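29 November 2023
Ononthorpe workshop, table and can shelf
B. Quinlan

Carrying on from the shelf notes I started in June. The old top had cupped, high in the middle and low at both ends, and a can set near either end would walk when the table was bumped. Took it off and kept the legs. New top is from the Kekby offcuts, same light colour, grain running the long way this time. Sanded faces and edges, broke the corners by hand, no finish on the upper face. The varnish on the old one went tacky under anything sugary and held a ring from every base that sat on it.

Height from mat to upper face is 191 mm, measured at each leg. One leg read low. Shimmed with a single layer of card under the foot, then thought better of it, pulled the card and packed between leg and top. Card under a foot compresses and goes soft if anything is spilled. All legs now sit flat with a straight edge across the top and no light under it. Pushed down hard on each corner in turn, no rock.

Load check: 5 kg on the centre of the top, left for 20 minutes. Deflection under the straight edge was too small to get a feeler into. It will never carry that much in cans, but the old top had been used as a step for reaching the lamp and I would like a number on file. Please do not use this one as a step.

Mat. Lifted the whole thing, vacuumed the boards underneath, laid it back and worked the air out from the middle. There was grit along the lower edge that had been lifting the mat enough to tip a can slightly. The rails want another wipe. Dust sits in the slots and the vacuum nozzle does not get to the bottom of them - a stiff brush first, then the vacuum. One of the boards on the left has a shallow dent from a dropped clamp. Left it, as it is outside the mat.

Cleaning the mat: warm water with a little dish soap, cloth wrung out hard, then a dry cloth. The Bokik spray lifts sticky marks faster but leaves a film, and cans slide on it. Tried it on a corner and compared with a can on a tilted offcut. The sprayed side let go at a noticeably lower angle. Put the bottle back in the cupboard and wrote FLOOR ONLY on the cap.

Cans. Went through the crate and took out anything with a crushed shoulder or a split seam. Dents in the side wall are fine if the can still stands by itself. Rim dents are not fine, the base or lid ends up out of square and the can leans. Two went in the recycling for that. Several labels are close enough in colour that I have twice logged the wrong one under the evening lights, so from now on the log takes the brand where it can be read and the main label colour where it can't. "Silver can" by itself is no use to anyone in this room.

Rinsed the returns and drained them upside down on the Esfahani rack overnight. Sticky bases were the main complaint in the last log and I think most of the marks on the old top came from them. Will check the new top at the end of the week for fresh rings.

Floor. Grid tape is holding except near the roller door, where it has started to curl. Cut back the loose end and relaid it. Concrete needs to be degreased before the tape goes down or it lifts again inside a month.

To do:
- second top from the same board, cut to the same size, stored flat
- brush for the rail slots
- more black tape, same width
- ask Kekby whether the next board can come planed both sides
- extension cord off the floor when not in use, hook is already up

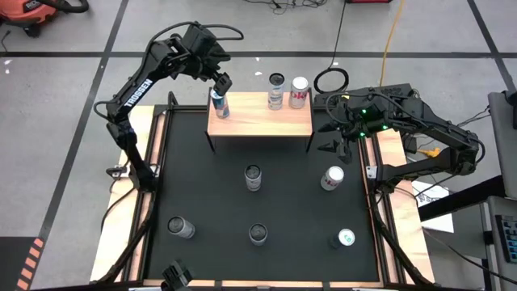 Spacing on the new top is the last item. I wanted a gap between neighbours wide enough that one can comes away without brushing the next, and a margin at each end so nothing stands on the broken edge. Order is left to right as logged: Red Bull (blue and silver), the silver can with the blue-and-white label, then Diet Coke. The two end positions are easy to tell apart, the middle one is the one to write out in full. On the mat there is a second Diet Coke, to the right of the shelf's centre line and tilted slightly, so the log line has to say shelf or mat as well as the brand. The gray labels at the lower left and lower centre have the same problem and get a position too. I will check that tilted can's base for a rim dent before it goes back in the crate, and put a level on the mat at that spot in case there is still grit under it.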